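Projects > Children's activities > Olis colouring sheets > Progress reports

Olis colouring sheets: second progress report to the Nistor Fund

Prepared by Ursina Grabner, project lead

Period covered: March to August

Summary of the period

The project set out to draw, test and give away 400 colouring sheets for children between four and ten, for use at home, in schools and in waiting rooms. At the end of August, 237 sheets were finished and on the download page. A further 63 are drawn in pencil and waiting to be inked. We are behind the schedule in the grant letter, mainly in the animal alphabet, and we explain that below. Spending is under budget for the same reason.

Drawing work

Mackenzie Hiebert has drawn most of the sheets in this period. The seasons set is complete, and so is the set on boats and harbours, which was asked for by the school in Udby. The kitchen garden set is complete except for the beans, which have been redrawn twice. The tendrils made small closed shapes that younger children could not fill in with a thick crayon, and the sheet was sent back by both test groups.

The animal alphabet has gone slowly. We had planned one sheet for each letter, with the animal standing inside or behind a large outlined capital. In testing, the children coloured the animal and left the letter white, and teachers told us that this defeated the purpose. Mackenzie has moved the animals outside the letters and given the letters their own patterns -- stripes, scales, bricks and so on. This meant starting most of the alphabet again. We think the new version is better and we do not want to go back to the old one.

Fabian Eder joined in May to do the inking and scanning. Before that the pencil sheets were inked by whoever had time, and the line varied a good deal from one set to the next. He has written a one-page guide which we now all follow, and he has re-inked the oldest sheets in the seasons set so that they match.

Testing with children

Sheets are tested in two places, the after-school club in Udby and the Saturday drawing hour at the Korier reading room. Each new set goes to both before it is put online. The adults are asked to note which sheets are chosen first, which are left unfinished and what the children say about them. We do not collect names.

The sheets chosen first are nearly always those with one big subject and something going on behind it. Full-page patterns are chosen last by the youngest children, but the nine and ten year olds like them and will come back to the same one the following week. We had meant to drop patterns from the plan after the first report. We have kept them and marked them on the website as being for older children.

Unfinished sheets were mostly ones with large areas of sky or sea. Children get bored with filling in a big space in one colour. In the boats set we broke up the water with simple waves and this helped.

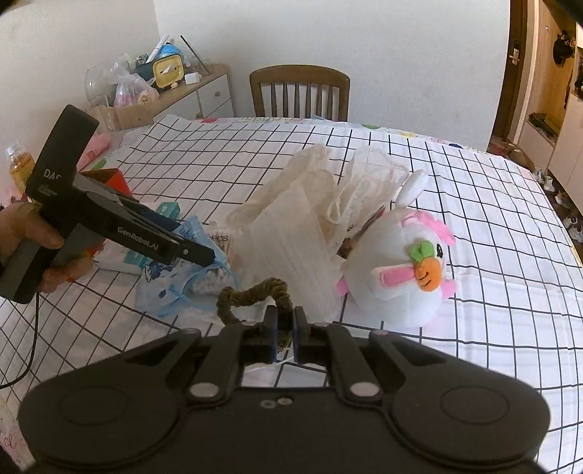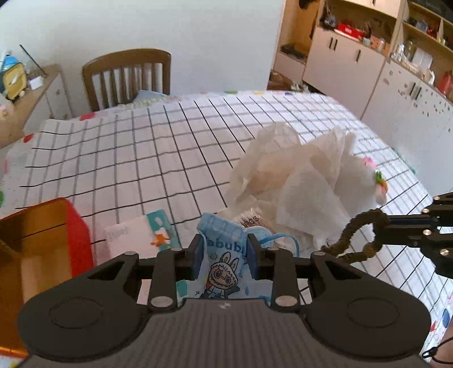

Line thickness was the main thing we had to settle this summer, because it affects every sheet and is expensive to change afterwards. Our first sheets used a thin line throughout, and when schools photocopied them the lines came out grey or went missing in places. A heavy line copies well but looks clumsy on faces and leaves less room to colour. We tried several mixtures. What we have agreed is a heavy outline round the main subject and a thin black line inside it, much like the lines of the grid on the white tablecloth in the first picture, which can be followed easily without taking over. Squares drawn that way also make a good background for beginners, and there will be a checked picnic cloth in the summer set for that purpose. Backgrounds are otherwise kept as plain as the subject allows.

Fabian has also settled how we draw lettering. Any word on a sheet is now in open outline letters with round corners, wide enough for an ordinary colouring pencil. Joined-up writing is used on the title line only, where it is printed solid and is not meant to be coloured.

Downloads and printed copies

The download page was rebuilt in June. Each sheet can now be saved by itself or as part of its set, and there is a small preview so that people can see what they are getting. Before this, visitors had to open a large file containing everything, and several parents wrote to say that it would not open on a phone. We have had no complaints of that kind since the change.

Teachers asked for a version with wide margins on the left so that finished pages can be punched and kept in a folder. This has been done for all sheets drawn since May. The older ones will be done over the winter when there is less new drawing to scan.

Not everyone has a printer, and we said in our application that we would make printed packs. The first print run was made in July. Packs went to the clinic waiting room in Udby, the Korier reading room and both of the primary schools that had asked for them. The paper in this first run was too smooth. Wax crayon slid on it and felt-tip smudged. The printer has sent us samples of an uncoated paper at the same price and the next packs will use that.

Each pack holds 8 sheets from different sets and a short note for adults. Mirjam Frei wrote the note. It says which sheets are easier, suggests letting the child choose, and gives the address of the download page. We removed the suggestion to display finished work at the clinic, as the staff there have no wall space for it.

Translations

Titles and notes are in English only at present. Libor Charvát has offered to prepare a Czech version, starting with the seasons set. The alphabet will need separate thought, since the animals do not begin with the same letters. We would like to ask the Fund at the next meeting whether a second alphabet could be paid for out of the present underspend.

Staffing and costs

There have been no changes apart from Fabian's appointment, which was in the plan. His hours began two months later than budgeted and this accounts for most of the underspend. The remainder is in printing, where we held back the second run until the question of paper was settled. The scanner was bought in May at the price quoted in the application. A full statement of spending is sent with this report as a separate sheet.

Difficulties

The delay to the alphabet is the main one. We have moved the circus set to the end of the plan so that the alphabet can be finished first, as it is the set schools ask for most often.

We have also found some of our sheets on other websites with our name taken off. In two cases we wrote and the name was put back. In the others we had no reply. The sheets are free and we do not intend to spend much time on this, but we have added the project name in small type along the lower edge, inside the drawn border, where it is harder to crop.

Work planned for the next period

Mackenzie will finish the alphabet and then begin the summer set. Fabian will ink the sheets waiting in pencil, starting with the beans. Mirjam will arrange the second print run and visit the clinic in October to see how the packs are being used. If the alphabet is tested by November as planned, we expect to reach the agreed total by the end of the grant, though with little time to spare. Should it slip again we will write to the Fund before the next report is due.

Questions about this report can be sent to Ursina Grabner at the project office.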